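Moving the Candy Test Off the Bench: Notes on Policy Transfer in the Brikden Project

The Brikden project was set up to answer a narrow question. Given a low-cost printed arm and a modest number of human demonstrations, how well does a learned policy hold up once the table around it is no longer tidy? This post records the method used in the first round and the results obtained. It is written for readers who follow small-scale manipulation work and who may wish to repeat the test on hardware of their own.

The task involves a mug, a bowl and a supply of candy. The arm is asked to move one piece at a time between the two vessels, in a direction stated at the start of each trial. A trial is counted as a success when the piece comes to rest inside the target vessel within 29 seconds. A piece that lands on the table is a failure, even if the arm recovers it later. This rule is stricter than the one used in our earlier Kesside trials, and the two sets of scores should not be compared directly.

Demonstrations were collected by teleoperation over the month of August. A total of 400 were recorded, and 11 were removed before training because the operator had paused for too long in the middle of a reach. No other filtering was applied. The policy predicts short sequences of joint positions from camera input and the current pose of the arm. We call the training code Drollik. It contains no model of the candy and no separate grasp planner.

The evaluation took place at a shared table, with ordinary objects left near the work area. Glassware was of particular interest. Clear objects had given the previous version of the policy a good deal of trouble, and we wished to know whether a wider range of demonstrations would be enough to correct this.

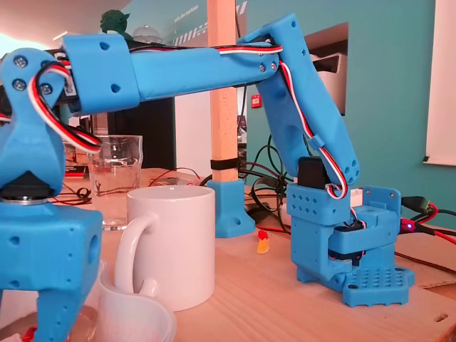
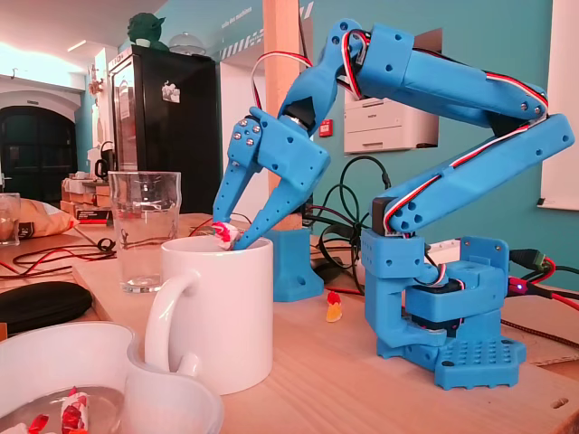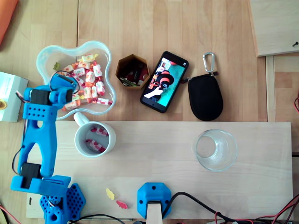

The arm at the evaluation table. The second picture shows a wrapped candy held between the fingertips at the rim of the mug.

The policy completed 198 trials successfully out of 400 attempted. This is a little under half, and we regard it as a fair account of what the present system can do. The number of trials matches the number of recorded demonstrations by coincidence only.

Failures fell into two main groups. In the first, the fingers closed on the twisted end of a wrapper and the candy slipped away during the lift. In the second, the arm stopped short above the vessel and closed on nothing. The second group was more common when the target was the mug, where the opening is narrow and the fingers can hide the piece from view at the moment it matters most. Glassware close to the path of the arm had less effect than expected. We had assumed it would be the leading source of error, and that assumption was wrong.

Gummy candy was treated separately. It does not slide on the fingertips in the way that a wrapper does, but it deforms under pressure and sometimes remains attached to one finger after release. Those attempts are not included in the score given above. They will be reported once the release motion has been revised.

One practical matter deserves mention. The joint zero positions were checked before every block of trials, following the Takagi procedure used elsewhere in our group. In an early pilot this check was omitted, and a small offset at the wrist was enough to spoil most of the grasps from the mug. Readers working with hobby servos are advised to adopt a similar check and to record the offsets alongside the trial results.

The next round will keep the same arm and the same time limit. Two changes are planned. The demonstrations will include more recoveries from a failed first grasp, which are almost absent from the current set, and the starting pose will be varied between trials. The revised scoring sheet will be posted on this page before the new trials begin.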